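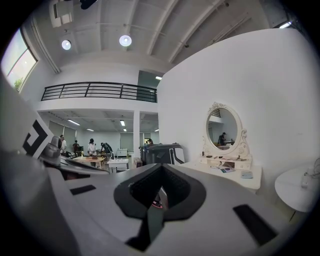 About the Husia Workshop

Husia is a shared workshop in Clalliswood for people who build small robots and automated tools. It has two levels: benches and sink downstairs, the upper room behind the black railing for quiet work. Members pay monthly, keep their own projects on the shelves and share the machines.

We are not a school and we do not sell finished robots. The usual member has a day job and a half-built arm.

How it started

Aatos Laitinen and Harpreet Lemieux built their first gripper in a garage in Gistenthorpe. It had one motor, a belt that slipped and a frame cut from shelf brackets. The garage had a single outlet, so the printer and the soldering iron took turns. When Shafiq Akanda joined with a second printer, the three of them began looking for a floor with better wiring. The lease in Clalliswood was signed in October and the workshop opened to other members on 19/03/2018.

The Morsy gripper

Most of the shared effort goes into Morsy, a two-finger gripper design that any member may copy, change or take parts from. The current version is number 6. Version 5 worked well on the bench but the finger pads wore at the tips, and the cable ran too close to the hinge. Both points are fixed in the drawings. The parts list is kept at under 200 dollars, fasteners included, motor excluded.

Printed parts are gray by default. Other colors are fine on your own copy, but the reference set stays gray so that worn or cracked pieces can be compared between builds.

Position tracking uses square printed markers. Print them at full scale, check the outer edge with calipers and fix them flat. A marker that has lifted at one corner will still be read by the software, and the angle it reports will be wrong. Matte paper only.

Build log entry 1076 covers the last change to the finger spacing. Entries before the move were kept on paper and have been typed up with the original spelling.

Working downstairs

The lower level has ceiling panels and roller blinds at the back. Pull the blinds down for any test that depends on marker reading – daylight changes faster than the exposure settings do. The tall window on the left wall has no effect on the back benches but does matter near the front.

The sink is for hands and cups. Resin, flux and cutting fluid go in the labeled containers. Wooden tables are for assembly. Soldering is done on the mats.

A power supply left on overnight is switched off by whoever locks up, and the job it was running is lost. Put a note on it if it must stay on, with your name and the current limit you have set.

Who to ask

Aatos Laitinen – mechanical design, Morsy drawings, printer settings.
Harpreet Lemieux – membership, keys, billing.
Shafiq Akanda – motor drivers, wiring, firmware.
Anathi Shezi – marker tracking, calibration, the build log.
Mareike Wegener – tool inductions and the parts order.

The parts order goes out once a month. Send Mareike the supplier part number and the quantity. Requests of the form "some M3 screws" are returned.

Joining

New members do a tool induction before they use the workshop alone. It covers the printers, the drill press, the soldering area and the emergency stop on the test bench. People who already know the equipment do it too, in a shorter form.

After that you get a key, a shelf and write access to the Morsy files. Changes to the reference drawings need a second member to build the part and sign the log entry. Visitors may come with a member at any time the workshop is open, and should wear closed shoes on the lower level.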